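What an Open Day Should Measure

Last updated: Tuesday, September 5, 2023

I have been to enough robot demonstrations to know how they are timed. The doors open, there is coffee, someone talks about labor shortages, and then a machine performs a task it has performed every day for a month. The visitors clap. They leave with a folder, and the folder contains a success rate.

The open day at Vesex followed this plan for its first hour. In the main hall a packing cell moved cartons from one conveyor to another at a rated 800 per hour. It did this without a fault while I watched, and I learned very little. The cartons were identical and arrived at a fixed pitch. A cell like that is a solved problem in mechanical engineering, and the remaining questions are about price and maintenance.

The second stop was smaller and drew fewer people. Ulla Sjögren runs the manipulation group there, and her team was showing a task set they call Pereo: small household objects, one arm, a two-finger gripper, and a policy trained on 3000 recorded attempts. Two of the objects in use were a round green lid and a small white cube that looks like foam. Both sit on a dark gray mat, and the mat is held to the work surface with white masking tape. 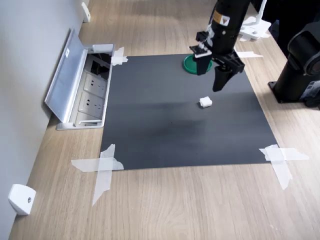
Njål Westerberg
Contributing writer, automation and controls

A soft cube is a harder test than a carton. A rigid part tells the controller when contact has been made, through a sharp rise in motor current. A compressible part gives a slow rise, and the threshold has to be chosen. Set it too low and the part slips. Set it too high and the part is squeezed out of shape, which changes the release. The lid is hard for a different reason. It is shallow, so the usable grasp height is small and an error in the vertical axis that would not matter on a carton will put the fingertips into the mat.

Sjögren's group ran the task in front of us and wrote every result on a whiteboard, misses included. By the time I left, the board showed 100 attempts and 90 successes. Of the failures, most were on the lid. One visitor asked whether the number could be improved before the next event. She said it could be improved in an afternoon by always starting the objects in the same place, and that they had no plans to do so.

I think that answer should be standard practice. A success rate means nothing without the spread of starting conditions behind it. The packing cell and the Pereo arm cannot be compared on rate, since one faces no variation and the other faces a fair amount. Yet both numbers went into the same folder, in the same table, in the same typeface. A buyer from a small plant would reasonably conclude that the first machine is better than the second.

My proposal is modest. Any public demonstration of a learned policy should state three things on a card next to the machine: how the start positions were chosen, how many attempts were made that day, and what counts as a success. The last is the one most often left out. At Lunde two years ago I watched an arm get full credit for a part that it dropped from a hand's width above the tray. The part did land in the tray.

There is an argument against this. Roald Aasen, who sells integration work and was standing next to me, said customers do not read cards and that visible failures cost orders. He may be right about the orders. But a customer who buys on a clean demonstration will meet the failures later, on his own floor - and will then pay Aasen's hourly rate to look at them.

I would like to see the whiteboard moved to the main hall next year, with the packing cell's results on it too.

Comments (3)

Britt-Marie Skjelbred
Agree on the card. I would add cycle time per attempt. A policy that takes three retries inside one "attempt" should not score the same as one that gets it the first time.

prarkosico_fan
Current threshold is the old way of doing it. Fingertip sensing fixes most of what you describe with foam. Still doesn't help you with the lid.

Ingvild Dahlgren
Was at the same open day, morning group. Our board had a worse number than yours. Same machine.

We use cookies to remember your settings and count visits. By continuing to use this site you accept our cookie policy.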